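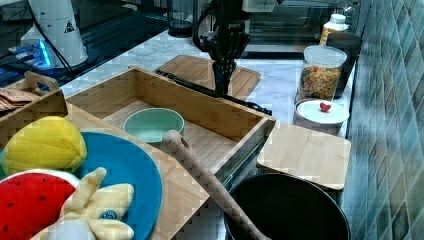
Kitchen cell, gripper over the counter behind the bamboo box.

The cable on the Voltari cell had been snagging since September. Our log held 507 cycles when Natalia Medrano flagged it, and 7 of those had ended in a wrist torque fault. The gripper was fine. The strain relief had crept down the last link, so the slack ended up at counter height.

I moved the clamp up one link, left a 100 mm service loop and retightened the finger screws - two were loose. Then I re-zeroed the wrist and ran the tool offset check against the corner of the box.
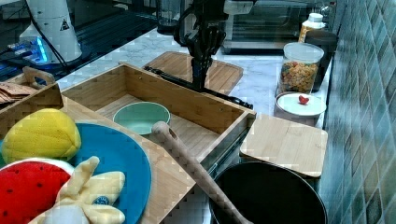
Long thin handles are the worst case for offset error, so I test with those before anything round. Tharun Chacko wants a spring retractor on the cable instead. I have one on order from Lomard, but the bracket needs a different hole pattern. Until it is drilled, the clamp gets a paint mark and a look at the start of every shift.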